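Visit to the Howlader training suite, June 24, 2019

Three of us took the early train to see the Prero, the surgical robot that Howlader would like us to put in next year's capital bid. I should say at the start that I went expecting not to like it. We have a stapling system in a cupboard upstairs that was also going to change everything, and I signed for that one.

The building is on a business park behind a tile warehouse. Coffee, badges, a film with a lot of piano in it. Then Uldis Rozīte, who runs the training side, took us through to the bench room, and things improved. He answered what he was asked and said so when he didn't know.

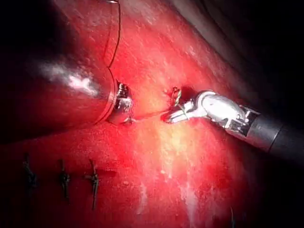
Theatre Equipment Planning Group

Suturing was the part I wanted to look at closely, as it is where our registrars lose most time. Three knots lay in a row at even spacing, with the thread running between the two instruments for the next stitch. Neat work, I'll give them that. I would point out that our better registrars also tie neat knots, with needle holders we already own. Glare off the surface bothered me more than it bothered my colleagues.

The money took up the rest of the morning. Howlader's quote leaves the purchase price to be negotiated and puts the service contract at 53 thousand a year, starting from delivery and not from first use. Instruments are extra. A grasper costs 1636 and is locked out after 28 uses, whatever state it is in. I asked what happens if one fails on its third use and was told that this is looked at case by case — I have asked for that in writing.

Training is priced per surgeon, and there is no mention of scrub staff, who will be the ones setting the thing up at seven in the morning. Nor is there a figure for sterile drapes. The Brolex quote we had last October was dearer on paper but listed both.

Then there is the room. Theatre 4 is the only one with the floor space, and its door is 35 millimetres too narrow for the cart. Estates have not been asked. Somebody should ask them before anyone gets excited.

Lunch was sandwiches. The Stullivex people were at the next table, selling simulators, and I took a leaflet. If we do end up buying a robot we will need practice time on something that isn't booked for patients, and that isn't in the bid either.

My view is that we ask for a trial period with instruments included and hold the bid back until the door has been measured again. The other two are keener than I am and will send their own notes.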